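How to budget for the kit around a kitchen-task robot arm

If you have just been given the go-ahead to set up a small bench for food-handling work, you have probably already got a quote for the arm itself sitting in your inbox. Good, that part is nearly done! What tends to swallow the rest of the afternoon (and quite often the rest of the money) is everything else: tables, crockery, cables, spare fingers, and a steady supply of things for the robot to pick up. We went through all this when we put together the steaming bench at Biltance, and I have tried to write it down in the order I wish I had done it.

Start with the task and write it out in plain sentences before you open a single catalogue. Ours read: lid off, lid down on the table, buns out of the steamer one at a time, buns on to the plate. Now underline every noun. Each one is a line on your shopping list, and each one needs a place to stand that the arm can reach. I was surprised how much this little exercise changed our order, particularly the table, which I had been planning to buy a good deal smaller.

Next, measure the objects you mean to use. Do it with a tape measure on the real things, and do please measure the lid with its handle on. Then lay them out on the floor inside a rectangle of masking tape the size of the table you are considering. Leave room for the lid to lie flat beside the pot and for a generous plate on the other side. 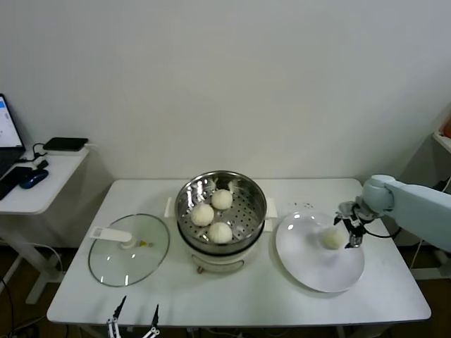
Words by the Biltance bench team

With three buns still in the basket and one over at the plate, you get a fair idea of how much tabletop a simple job like this takes up. The plate is the item I would spend longest choosing. A large one with a wide, flat surface gives you far more places to set a bun down than a pretty little side plate, and it costs hardly any more.

Now for the laptop. Give it a table of its own, and put that table in the budget from the beginning. A small side table will hold the laptop, a mouse and the odd black box with its cables, and it keeps your elbows and your tea well away from the working surface. Ours is white to match, which was pure vanity on my part, but I do like it.

Grippers come next, and here I would ask you to be a bit generous. Before you order, get the opening width from the supplier in writing and compare it with the widest thing you plan to lift. We had ours from Himo and added 2 spare sets of fingertips to the same order, so that we paid for delivery once. Ask about lead times while you are at it. If the spares take five weeks to arrive, you want them in a drawer well before you need them.

Household goods are the cheap part, so buy doubles. We set aside £400 for the steamer, lids, plates and a shelf to keep the extras on, and spent £384 of it at El-Sayed, the catering shop near us, who were very patient with a customer asking to try every lid handle in the place. Check that you can buy the same model of steamer again later. Swapping to a different pot halfway through a project means measuring everything afresh, and that is a dull way to spend a Saturday.

Then there are the running costs, which I left off my first spreadsheet altogether. Buns, liners, cleaning cloths, washing-up liquid, cable ties, replacement plates. Put in a monthly figure, even if it is a guess, and correct it after the first month from your receipts. I keep ours in an envelope taped inside the cupboard door.

Finally, sort out mounting and power before you place the big order. Kastach supplied our mounting plates and wanted drawings of the bench first, so allow time for that. Draw the sockets on your floor plan as well, and work out which side the arm's cable will come from. An extra extension lead and a few cable clips can go on the same order as the tables, along with a set of adjustable feet if your floor is anything like ours.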